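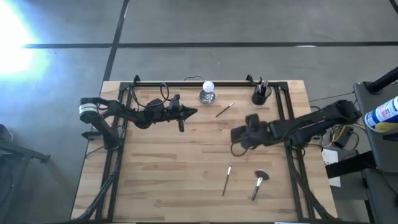
Can I oil my table top in one day? No, please wait one night between coats. Planks in tan, cream and brown, side by side, will each drink the oil differently.

August 2023, by Huiling Feng
2 min read · 40 shares

How do I remove a thin scratch?
Sand softly along the grain, then oil again.

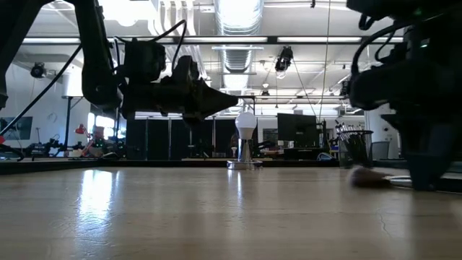 Vesna Berisha asks if walnut oil is also good. It is, but it dries slowly, so leave it one week.

3 comments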